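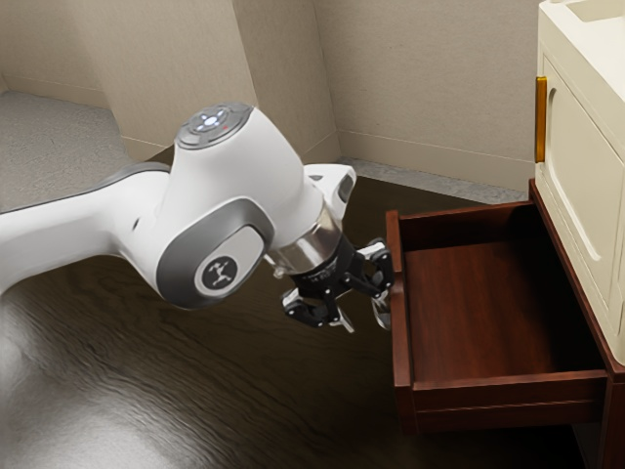
Waxing wooden drawer runners — what do you use?

brellow_fan56
Bought an old dresser at the Flerton flea market in February. Solid wood, no metal slides, and every drawer drags. I rubbed a candle stub on the runners and it helped for 2 weeks. Now they stick again. Is there something that lasts?

gradden38
Paraffin is fine but you have to sand first. 100 grit, then 220 if you have it. Wipe off the dust, then wax. Candle over old grime just makes paste.

brellow_fan56
I did not sand. Will try that.

oldpine
I wouldn't start with sandpaper. Check the humidity first. My basement was at 56 percent all last summer and nothing moved. Ran a dehumidifier and the drawers loosened up without me touching them. If you sand in a damp month you get a sloppy fit in winter.

gradden38
Cleaning up a runner takes off next to nothing. You'd have to work at it to change the fit.

oldpine
Depends who is holding the sandpaper. I've seen drawers that rattle.

tmill
Bar soap here. Worked for my parents for years.

gradden38
Soap pulls in moisture. Please don't.

tmill
Still slides fine — just saying.

brellow_fan56
Update: sanded two drawers by hand, used paste wax, left the rest alone for now. Those two are much better. The bottom one has a worn spot near the back, so I may need to glue in a strip.

oldpine
Use hardwood for the strip. Maple if you can get it.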